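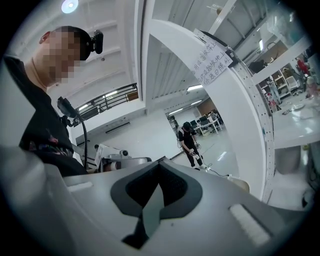 Selon Meenakshi Uniyal, on ne devrait jamais juger un robot un jour de portes ouvertes, parce que tout y est répété la veille. Je comprends la méfiance, mais je suis sorti de chez Bornum avec l'avis contraire !

J'attendais des bras qui dansent. J'ai surtout regardé des gens travailler : une pince tenue à la main, une caméra sur la tête, un câble qui pend, et au fond les bureaux avec leurs écrans. La démonstration de Sulia, elle, a raté deux prises sur 14, devant tout le monde -- et Hemant Shakya a relancé l'essai sans s'excuser. J'ai adoré ça.

On parle trop de la machine et trop peu du geste qu'on lui apprend. Poser une assiette, saisir un sac par le bon côté : il faut des mains patientes pour montrer cela, et je trouve ce métier passionnant (mal connu, aussi). Qu'on ouvre donc les ateliers plus souvent, avec les ratés. En août, j'aurais payé pour voir un robot réussir. J'y retournerais volontiers pour les essais manqués.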